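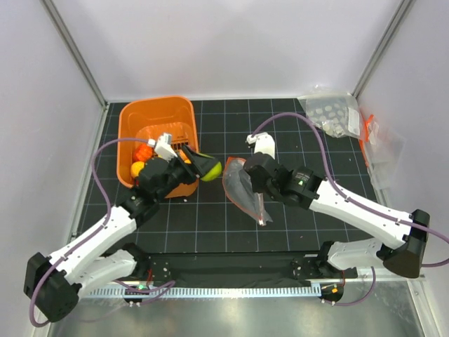
Charalambos Tzanetos wrote in reply to the previous issue of this checklist that the pre-start section had become too long to finish properly before a shift, and asked that any item already covered by the weekly inspection be taken out of it. Three items have been removed on that advice. The remainder stands and is to be completed in full.

GOMURIX HANDLING CELLS
Two-Arm Bench Cell: Safety and Housekeeping Inspection
Cell: Daltavine
Date of inspection: 12/06/2022
Inspected by: Corrado Farina
Next review: February

Results are recorded as Satisfactory (S), Action Required (A) or Not Applicable (N/A). An item marked A must carry a comment. A cell with an open A in Section 1 or Section 2 is not to be run.

SECTION 1. ISOLATION AND EMERGENCY STOP

1.1 Emergency stop halts both arms from either operator position. S
1.2 Release of the emergency stop does not restart motion without a separate command. S
1.3 Mains isolator is labelled and can be reached without leaning across the mat. S
Comment: Label replaced at the last inspection. Adhesive is holding.
1.4 Stop test entered in the cell log before the first run of the shift. A
Comment: Entry was made after the first run on one occasion. The operator has been reminded that the test and the entry are one task. Closed on the day, prior to Section 2.

SECTION 2. ARMS, CABLES AND MOUNTING

2.1 Base fasteners checked with the torque driver kept at the bench. S
2.2 Cables have enough slack for full wrist travel and do not catch on the frame. S
Comment (C. Farina): Each arm was moved by hand through its full range with the power off. No snagging was found. Cable ties at the base are to be checked again at the next review.
2.3 Shared area between the arms is set in software and matches the drawing. S
2.4 Speed limit is in force whenever a person is at the bench. S
Comment: The limit is held in the Edeck controller profile. Operators do not have permission to change it and should not request the password.
2.5 Gripper fingers and pads are free of splits and loose material. S
Comment (C. Tzanetos): Please define "loose material". A worn edge on a pad is common and does not affect the grip until the backing shows.
Response: Accepted. The wording will read "backing exposed or pad lifting" in the next issue.

SECTION 3. WORK AREA AND HANDLED ITEMS

3.1 Only items on the approved list are placed on the mat. S
3.2 Bags, baskets and loose pieces are within reach of the arms and are not placed by hand while the arms are enabled. S
3.3 Bagged items carry a label, and the label is with the correct bag. S
3.4 Mat is clear of debris before the run. A
Comment (C. Farina): Small white specks are present on the mat. The mat is to be wiped with a damp cloth and allowed to dry. Compressed air is not to be used inside the cell.

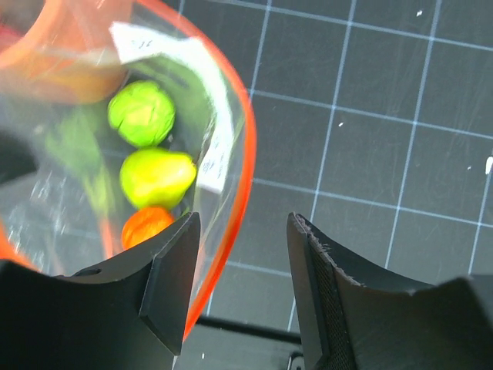
Item 3.3. Labelled bag at the gripper, with three small round fruit-like objects inside.

3.5 Film bags are inspected for tears and for seals that no longer close. S
Comment (C. Tzanetos): Clear film reflects the overhead lights and is easily misjudged by the wrist camera. I would ask that operators treat any failed pick on film as a reason to pause the run, and not simply repeat the attempt.
Response: Agreed. Two failed picks on the same bag will now require a pause and a visual check. The cell instruction has been amended.
3.6 Item weight is within the gripper limit. S
Comment: The heaviest item on the approved list is 130 grams.

SECTION 4. PEOPLE AND RECORDS

4.1 Operators have signed the current cell instruction. S
4.2 Long hair, lanyards and loose sleeves are secured before anyone approaches the bench. S
4.3 Near misses are reported on the day they occur. A
Comment: Almost 58 runs were logged in the period and no near misses were reported. Farina considers this unlikely and has asked that minor contacts between an arm and a basket be reported from now on, whether or not anything was displaced.
4.4 Spare parts are held in the Manolakis cabinet and the stock card is up to date. S

ACTIONS ARISING

Item 1.4: Closed.
Item 3.4: Wipe down the mat and add the task to the start-of-shift card. Responsible: shift operator. Due before next run.
Item 4.3: Issue a short notice on what counts as a near miss. Responsible: C. Farina. Due before the February review.

Comments on this checklist should be sent to Corrado Farina in writing, with the item number quoted. Signed copies are kept with the cell log.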